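Pretraining results are in, quick post before I lose the notes

December 6, 2022

So the thing we've been arguing over since October. Does it help to pretrain the Grakside policy on people's hands before it ever sees robot data? Short answer yes, more than I expected, with one anoying exception.

Setup: 3,000 clips of bare hands doing kitchen stuff, head view, no gloves, no markers. Then fine-tune on 1,000 robot demos. Baseline gets 2,000 robot demos and no human clips at all. Same network, 7 seeds each.
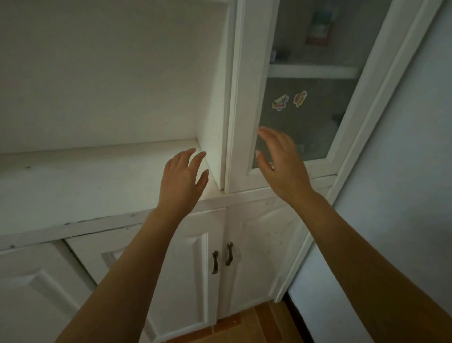 Rivel Manipulation Group – Learning from People

White cabinets are the hard ones. White door next to a white niche, dim light, one bright strip on the side panel, and the hand tracker has to say which surface the fingers are heading for. The stickers on the glass help a bit. Handles are dark so those are fine.

Anyway. Pretrained version beat the baseline on opening and on reaching into shelves. With half the robot data! Drawers were a tie. Glass doors were worse – the depth estimate goes straight through the pane to whatever is behind it and the target point lands inside the cupboard. Tried masking the glass by hand on a small set, which fixed it, but I'm not labeling panes for teh rest of my life.

Next up: contact labels from the Nevus tool, then rerun glass only. Seeds are queued. Plots when they're done.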